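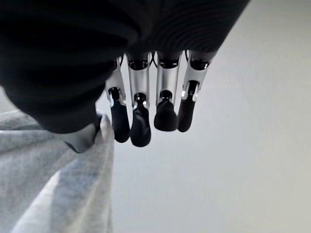 Sixteen minutes to judging and Grarix wouldn't close its hand.

"Try it again," said Daly.

Tried it again. Nothing. A click, maybe, somewhere up in the wrist. Jouko Lehtinen had his toque off and was chewing the brim, and across the gym the Renside kids were already folding their second towel. Corners square. Of course they were.

"What's the current limit?"

"300."

"Who set it to 300?"

Quiet. Then Jouko, to the floor: "Me. After the thing in July."

The thing in July was his thumb. Fair enough. But 300 wouldn't pinch a kleenex, let alone a towel, and Daly had the laptop open on her knees, cursor blinking, battery at four percent, teh charger on the bus.

"700," she said.

"That's what got me."

"So keep your thumb out of it."

She typed. Hit enter. Mr. Woson coming down the row with his clipboard, two tables off, early, he was always early. Jouko smoothed the cloth flat, bunched it up, smoothed it again.

"Leave it alone!"

"It's got to have something to grab."

"Colour tag on your bot, folks?" said Mr. Woson, and Jouko went digging thru his pockets for it, and behind him the fingers began to curl.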